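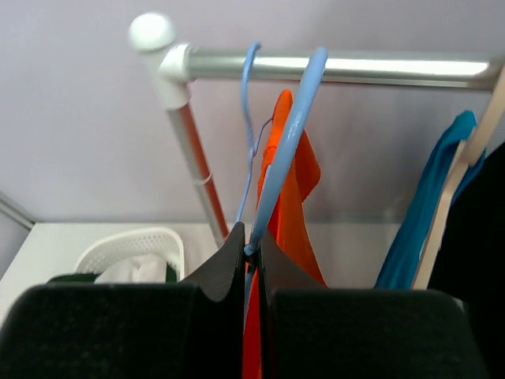
Drying washing indoors without getting damp walls

Posted Thursday, October 17, 2019 by vollgate_top_flat

We use cookies to improve your visit. Accept | Settings

I rent a two-bedroom flat in Astivbridge with no garden and no tumble dryer. Since August the bedroom has smelt musty and there are black spots behind the wardrobe. I do four loads a week and dry them in there with the door open and the heating on low. Should I buy a dehumidifier or is there something cheaper to try first? The letting agent only says to open a window.

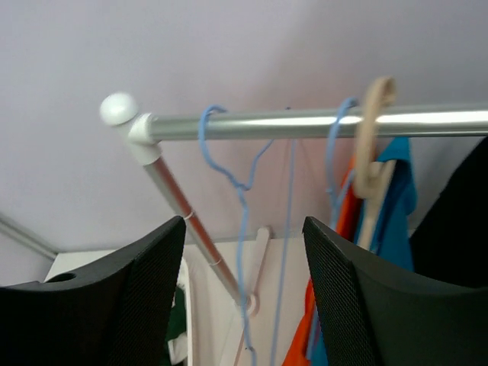 Garment rack, metal tubes with white plastic fittings.

iltidcombe_mike

Shut the door. With it open the damp air goes all over the flat and settles on the coldest wall. Use one room, door closed, window open 2 inches, and spin everything twice before it comes out of the machine. I had the same trouble for 6 years and the second spin made more difference than anything else. 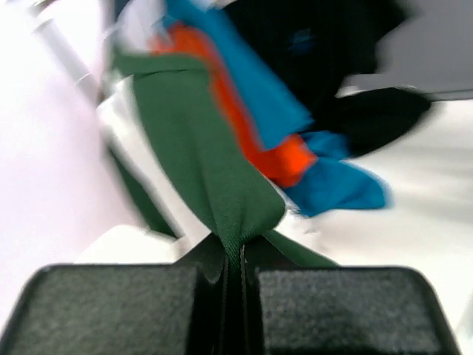

Pull the wardrobe away from the outside wall as well, a hand's width will do, and wipe the spots with mould spray. Wear gloves.

pegbag26

Get the dehumidifier. Mine is a Karunaratne and was £339, which hurt, but you can find them second-hand.

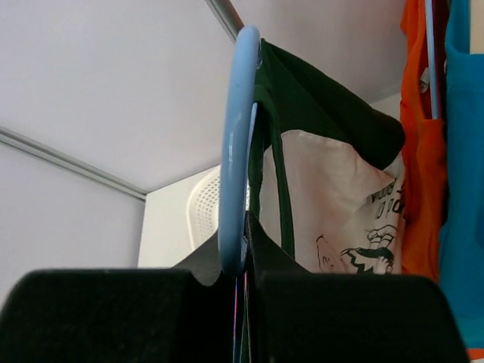

Spacing matters too, whatever machine you buy. Air has to get between things – if they touch, they stay wet where they touch. Tops do better on plastic hangers hooked over a rail than folded over an airer. A white T-shirt with green trim like that one has only a single layer hanging each side, so it won't take long. Jeans are another matter, I turn the pockets out.

Contact us | © Iltidcombe Home Help | Back to top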